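Talk notes: Small Kitchens, Drudley library, Friday

OK, slide one. Wait for people to sit down!

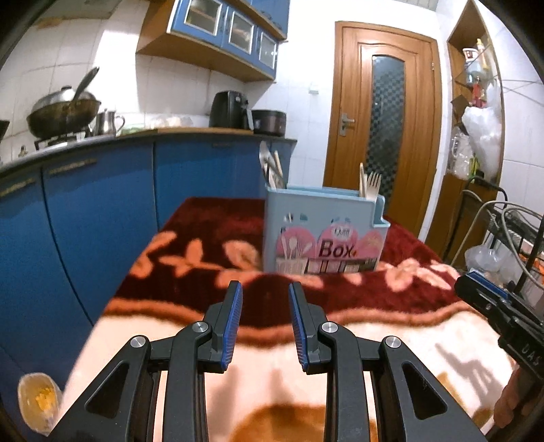 So my whole pitch tonight is this: get your spoons out of the drawer. I fought with mine for 11 years (pause for groans). Stand them up in a holder, handles where you can grab them, wooden ones with the metal ones, who cares.

Then ask the room: how many spatulas do you own? Somebody in Steltcombe told me 30, and I believed it.

Next slide, drawers. Keep it under five minutes this time.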